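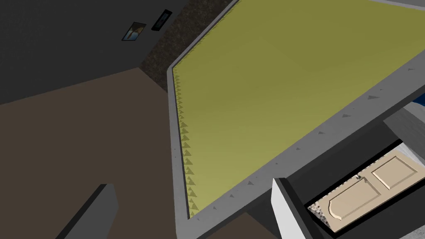
A visit to the Hernis open day, Arkeldale, 2019-10-29

I had been meaning to get over to Arkeldale for a couple of years, ever since I read that Hernis lets outsiders come in and compare grippers on their own test setup, and every time the open day came along I had a cold or a deadline or the car was in the shop. So it was a real pleasure to finally pull into the parking lot, even if I had to circle the building twice before I found the right door. There is coffee in the lobby, and it is good coffee, and I'm afraid I had two cups before I went anywhere near a robot.

We were a group of 23, more than they had planned for, so the first half hour went to finding chairs. After that came a short welcome talk and then straight upstairs, to the part I had driven 310 miles for.

I should say for anybody planning a trip that most of the comparing is done in simulation. If you come hoping to spend the whole day with your hands on metal you may be a bit let down at first. I was, for maybe ten minutes, and then I got pulled in completely! They have a virtual apartment with a white two-armed robot in it, and you sit at a desk and drive the arms with one of two controllers. One is their own, a chunky thing with a twist grip. The other comes from Dramer and is much lighter, more like a pen on a stalk.

I started on the Dramer because the line was shorter. For the first few minutes I steered like somebody parking a trailer. The trick, which the man at the next desk kindly passed along, is to move your wrist and leave your elbow where it is. Once I had that, I could bring the arm forward to the bed and hold it there without the fingers wandering.

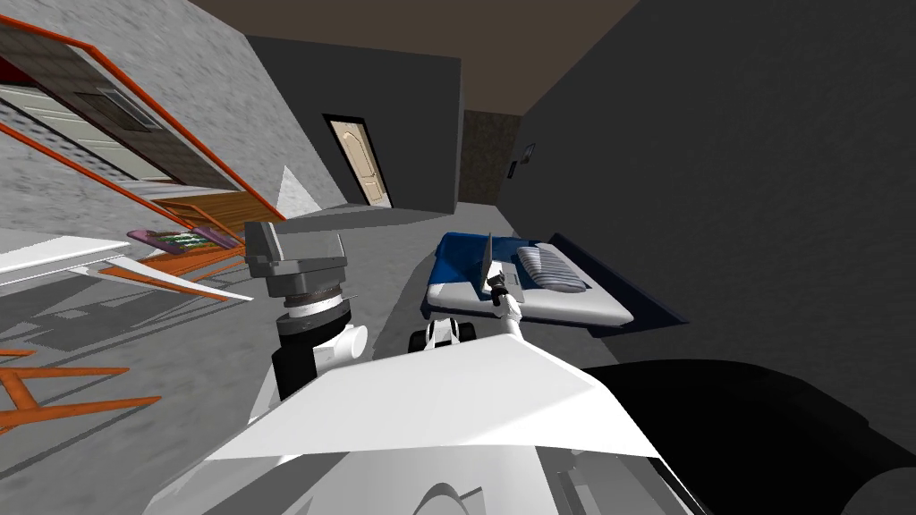 The simulated bedroom, with one gripper held just above the mattress.

The Hernis controller felt slower to me, and heavier in the hand, but I made fewer mistakes with it. I suppose it comes down to what you grew up with. The younger people in our group went straight for the pen and did beautifully, and I went back to the twist grip for the afternoon and was perfectly happy.

Then we moved on to the grippers themselves. There were two kinds on offer. The first was a parallel-jaw model with plain fingers, and the second, called the Dimaculangan after the project it came out of, has softer tips that give a little when they touch something. You can swap one for the other in the software in a few seconds - a thing I envied very much, thinking of the evenings I have spent at home with a hex key and a lost screw.

What surprised me was how much my opinion of a gripper depended on the camera. From the body camera you look out over the front of the robot and see both arms and most of the room, tilted enough that I caught myself leaning sideways in my chair. From behind the palm you get hardly any room at all, only the fingers and whatever they happen to be aimed at. I kept asking to switch back and forth, and the staff were very patient with me. With the close view I lined up my fingers better. With the wide view I knew where I was going. If they ever put the two side by side on one screen I'll be first in line to try it.

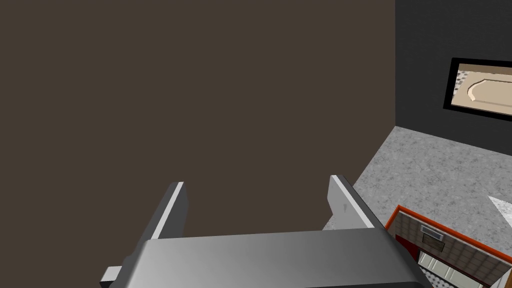 What I would take home

If somebody gave me the choice tomorrow, I'd pick the parallel jaws for boxes and anything with flat sides, and the Dimaculangan tips for bedding, cushions and the like. The log from our session showed 564 grasps between all of us, and the staff said they would mail out the full comparison in November. I'm looking forward to it, and a little nervous about seeing my own numbers in there.

Lunch was soup and a very decent cheese sandwich in the canteen downstairs. I sat with a couple who build camera mounts in their garage and we talked so long that we nearly missed the start of the second session. The afternoon was the better half for me. The groups were smaller, I had 20 minutes at a desk with no one waiting behind me, and I spent most of them on slow approaches, bringing the fingers down to a surface as gently as I could manage and then backing off again.

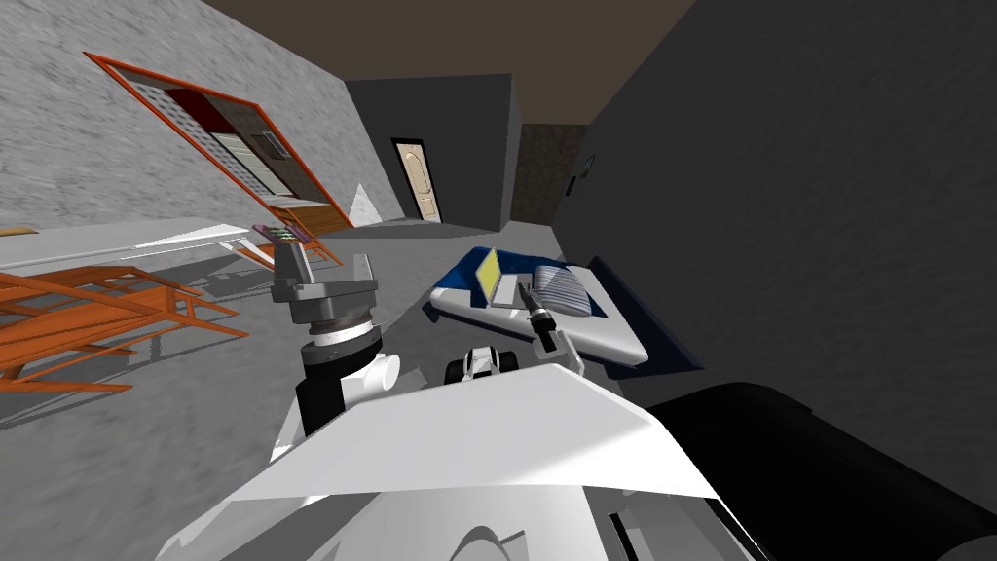 Do you need any experience with robots to take part?

Beginners are welcome, and staff sit with you at the desk for your first few tries with either controller.

A few practical things to finish. Bring your glasses if you wear them for screens, and a sweater, for the upstairs room is chilly. Parking is free, but the small lot fills up early and the overflow is across the road behind the feed store. If you would rather have the Dramer controller than the Hernis one, tell them when you sign in at the front desk.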